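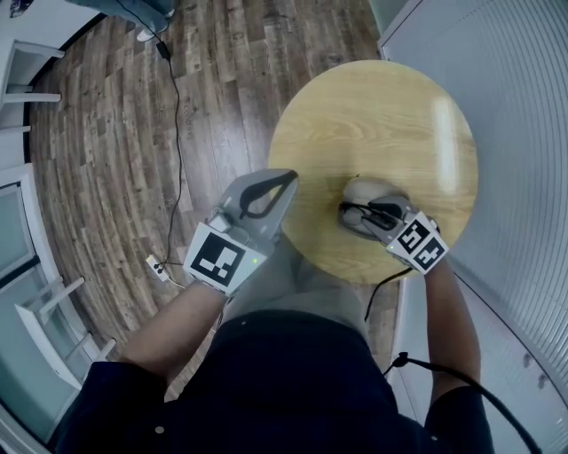 Round table, both grippers in hand, right one closed on the beige piece.

17 July 2019

Third day of hand-held recording for the Arlow job. Malsha and Aksel swap over every 30 minutes now. An hour each was too long and the wrists complained.

Gunhild asked what happens to the sorting bench once Arlow takes the night load. Answer from Ruddock: no posts go before September, but two people move from sorting to checking rejects. She wants that in writing. So do I.

Aksel finds the work odd. He has packed by feel for 17 years and now has to slow down and do one thing at a time. Malsha picked it up faster, never having done it the old way.

Target is 400 good takes. Cable on the right side still drags, ask Flistus for a longer one.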